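Open day at the Kulladthorpe repair and reuse center

I had been meaning to get out to Kulladthorpe for years, and on 15 Feb 2020 I finally did it. The old dairy there was turned into a repair and reuse center called Munum, and once a year they throw open every door in the building and let people wander. I took the 52 bus from the station, got off one stop too early, and walked the rest of the way along the canal in a very rude wind. Worth it!

First stop was the furniture hall, in what used to be the bottling room. The white tiles are still on the walls and the floor still slopes toward the drains, so every table leg in the place has a little wedge under it. Macarena Fuentealba was regluing a chair and explaining it as she went. She cleans all the old glue out of the joint before she does anything else, and she told us that most of the chairs she sees have been "fixed" two or three times already by someone who skipped that part. I have skipped that part. I went home and looked at my kitchen chairs with new eyes.

Upstairs is textiles, which was packed, and warm, and smelled of steam irons. Shahla Zarei runs a mending table where you can sit down with whatever you have on. I handed over my coat with the torn pocket and she showed me how to do the repair myself (slowly, with a lot of unpicking). It took me the best part of an hour and the stitches wander a bit, but that pocket is not going anywhere.

Then housewares, my favorite. I have a real weakness for kitchen things, and for wooden ones most of all. I could talk about dish racks with rows of pegs for much longer than my family would like.
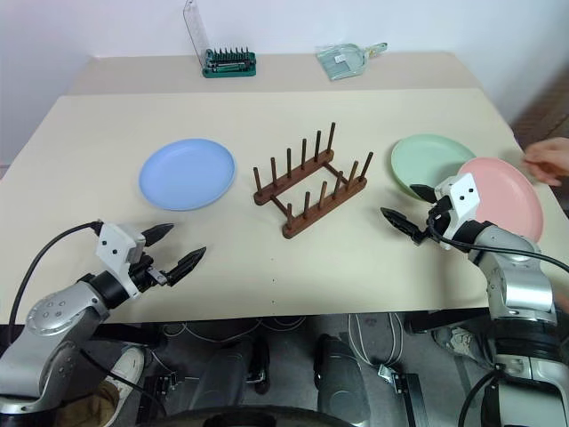

Plates and a dark wooden rack with upright pegs
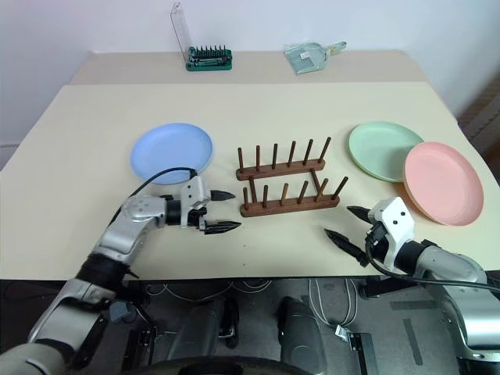

I grew up with a pegged rack by the sink and I still think they beat the wire kind. Ebere Ezeani, who looks after housewares, is on my side. Her advice for old wood that gets wet every day is plain mineral oil, a thin coat, wiped off well and left overnight. She also says to stand a rack on its end now and then so the undersides can dry out, and I had never once thought of doing that.

Lunch was in the yard, from a stall called Sharifi. Lentil soup, flatbread, pickled turnip, and a line that went all the way past the bike shed. Go early if you go next year. I got the last of the soup and felt guilty for a good minute.

In the afternoon Houshang Fallahi gave a talk on lamps in the old cold store, with 21 folding chairs and a good many more people than that. He has rewired 2,000 of them by his own tally, and he passed around a box of burned plugs that made everybody go quiet. He was very funny about dimmer switches.

I stayed until they started stacking the chairs. Entry was $5, kids free, and the parking lot is tiny, so take the bus - and stay on until the stop by the bridge. They run an evening on sharpening knives every January, and I have already put my name down.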